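Ticket 178: Licensed picture downloads with watermark after payment
Product: Plotley image shop, licence module
Opened by: Anneli Seppälä, Neltis
Status: Waiting for customer

Hello,

We sell licences for drawings and stock photographs through our Plotley shop. Since the update in September, some customers pay for the full licence and receive the preview file with the watermark across it. The invoice is correct and the licence text in the e-mail is also correct. Only the file is wrong.

The first complaint came from Lapointe, who bought a cartoon for their newsletter. I sent them the clean file by hand. Then Fulteck wrote with the same problem for a picture they needed in a presentation the next morning.

What I have tried until now:

Cleared the shop cache and the browser cache. No change.

Bought the same cartoon myself with a test account, "Newsletter" licence. I received the watermarked file.

Bought it again with the "Presentation" licence. Same result.

Bought it with the "Print publication" licence. The file was clean and in full size.

Uploaded the original again under the same title. No change, also after one night of waiting.

Checked the folder permissions with our hosting company. They see nothing unusual.

I then made the test with a photograph from our engineering category, because I wanted to know if only the drawings are concerned. With the "Newsletter" licence it was delivered clean. The item is in the shop under the title "Gears on black cloth", and it was uploaded after the update. 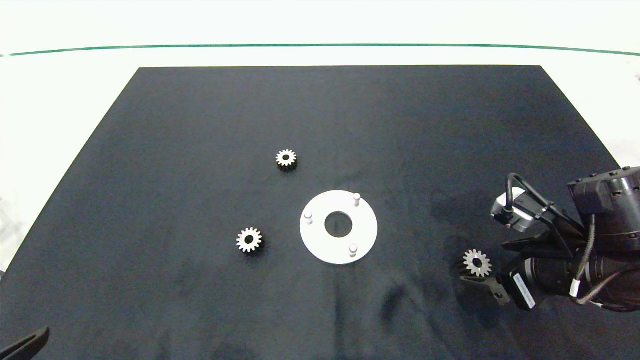
Noreen Keogh: Thank you for the detailed steps, Anneli, they saved me some time. I can repeat the fault on our side with an item that was uploaded before the update. The web licences on older items still point to the preview folder, while the print licence has its own path. Please open Settings, Licences, Delivery and tell me what is written in the field "Source for web sizes".

Anneli Seppälä: The field says "inherit". For the photograph it says "original". I did not know that each item can have its own value.

Noreen Keogh: It can, and "inherit" is the old default. Please change it to "original" for the cartoon, save, and run the test purchase once more. If the file is clean, I will send you a script which changes all older items together. Do not delete the preview folder, the shop pages still use it.

Anneli Seppälä: Changed and saved at 14:20. I will make the purchase when our payment test mode is open again, and write the result in this ticket.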